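3.2 Collecting demonstrations at home

The course ran over one semester with students in the second and third year of the engineering program. Each of the 3 project groups was given one hand-held gripper with a wide-angle camera, a charger, and a printed sheet of tasks. Students took the kit home for a week at a time and handed it over to the next group member on Thursday. We chose home collection over lab collection after a pilot in which every recording had been made on the same two tables, and the trained policy failed as soon as the table was changed.

The task list was drawn up by Pauline Furnival and Junpei Iwasaki and covered three kinds of work: picking up and placing rigid objects, opening and closing containers, and handling clothes and bedding. Students could choose the room, the items and the time of day. They were asked not to tidy up before recording, and to keep faces and personal papers out of view. Everyone living in the home had to agree before a recording was made there.

Clothing was the part the students found hardest. A shirt can be held almost anywhere and still be laid flat, but a padded garment is thick and slides out of a shallow grip. The Pimell group, named after its shared folder on the course server, took up this problem as its main topic. Jordan Dunmore, who led the group, proposed that the operator should always go for a knitted part first - a cuff, hem or collar - and only then move the rest of the garment. The written rule was short: close the fingers on the ribbing, wait for one second, then lift. Figure 3 is taken from a recording made under this rule.

The other two groups, Avau and Wudden, left the choice of grasp point to the operator. This gave us a simple comparison between guided and free grasping, although the groups did not use the same garments and we make no claim about how large the difference would be with matched items.
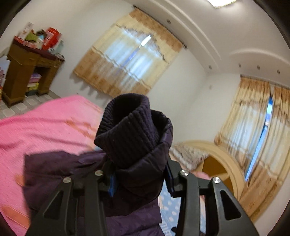
Figure 3. Garment task, Pimell group: the fingers closed on the ribbed cuff of a navy padded garment lying partly on a pink blanket.

3.3 Review and labeling

The groups handed in 1,182 recordings in total. Each one was watched in full by a student from a different group, who marked the start and end of the grasp, the part of the object being held, and whether the task was finished. Reviewers used a form written by Gareth Tunstall. For garments, the form had separate entries for ribbing, seam, fastener and plain fabric, and an entry for cases where the reviewer could not tell.

We removed 67 recordings. Most had been stopped too early, and a smaller number showed a person's face in a mirror. Blurred recordings were kept as long as the fingers and the held part could be made out. Dennis Wainwright argued in class for a stricter rule, on the grounds that a blurred background makes it harder to recover the path of the camera. We kept the looser rule for the course and recorded his point as something to test in a later year.

Reviewers disagreed most often on garments. A folded cuff and a gathered hem can look much alike at close range, and the fingers hide part of the fabric at the moment that matters. When two reviewers gave different labels, the operator was asked to settle it, and the original labels were kept next to the final one.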